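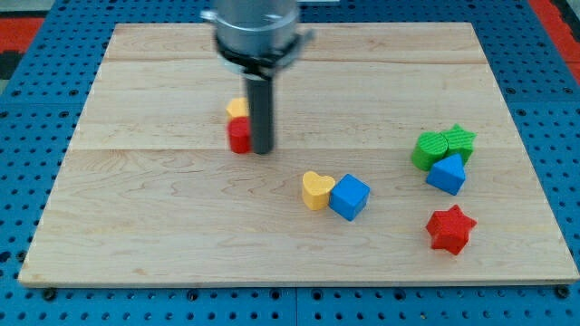
Household and Shop-Floor Chores: Frequently Asked Questions

Last updated 15/09/2018

Can a robot clear a table yet?

Under fixed conditions, yes. If the objects are known ahead of time, the table is at a known height and the lighting does not change, a current arm can move small rigid items from one place to another. A kitchen table after dinner meets none of those conditions. Plates overlap, glasses are hard for depth sensors to read, and food has no fixed shape.

Why do so many tests use toy blocks?

Blocks are cheap, rigid and easy to replace. A 3D-printed cube, star or heart can be made again from the same file in another lab, so two groups can compare results on matching parts. Plain colors such as red, yellow, green and blue also make it easier to tell whether a failure came from seeing the wrong object or from moving the right one badly.

What does pushing have to do with chores?

A large share of tidying is pushing. People slide crumbs to the edge of a counter, nudge a cup out of the way and square up a stack of mail without picking anything up. A single rod can do the same kind of work. It needs no fingers and no grasp planning, and it cannot drop what it never lifted.

The limits are in the contact. A block pushed off-center turns as well as slides. Two blocks that touch move together until friction or geometry separates them, and the point at which they separate is hard to predict. A cylinder standing on end behaves differently from a star, which can catch on its neighbor.

Is separating a cluster harder than moving one object?

Yes. In the Fadham bench trials, the arm was given 3,032 push tasks. Those that named a single isolated block were finished within the time limit far more often than those that began with the target pressed against another piece. Most of the failures in the second group were of one kind: the target reached the goal and brought its neighbor with it.

Can I give the robot instructions in plain words?

Short ones. "Move the red star next to the blue triangle" is within reach when both names are in the training set. "Put those back where they were" is not, as it depends on memory and on knowing what "those" refers to. Fadham accepts one instruction at a time, and a new instruction replaces the old one.

How much training does one task take?

The first Fadham model used 1,300 recorded demonstrations, all made by a person steering the arm by hand controller. Adding a new block shape to the set took 800 more. That is acceptable for a bench. It is a poor basis for a house, where a single drawer may hold more object types than the whole test set.

Which shop-floor jobs are ready now?

Jobs with fixed parts and a fixed layout:
Loading and unloading a machine from a tray
Moving cartons of one size onto a pallet
Driving screws in a part held by a jig
Sorting rigid parts that arrive one at a time

The Grima cell handles the last of these. Parts that arrive in a heap still go to a person first.

Which jobs are not ready?

Anything with cloth, cable, bags or film. Kitting from mixed bins works in part, but the error rate is too high to run without someone checking the output. Rework is also out of reach, as each faulty part is faulty in its own way.

What about laundry and dishes?

The Casado folding rig can fold a towel if the towel is flat when it starts. Getting it flat is the slow step, and it is done by hand. For dishes, the dishwasher remains the most useful kitchen robot in service. Loading it by arm has been shown with plastic plates in a rack with wide slots.

Is the surface important?

More than most buyers expect. Bare wood, laminate and steel each give a different amount of slip, and a seam between planks can stop a light part or turn it. Test on the surface you plan to use. Bolt the work surface down so that its position relative to the arm stays fixed, and recheck calibration whenever it is removed.

Does the arm need a person nearby?

For all the setups on this page, yes. The operator resets the work area, clears jams and holds the stop button. With Iltine, one operator can watch 6 benches, provided they all run the same task.

When will a home version be available?

No date has been set. The next review of the bench results is planned for April.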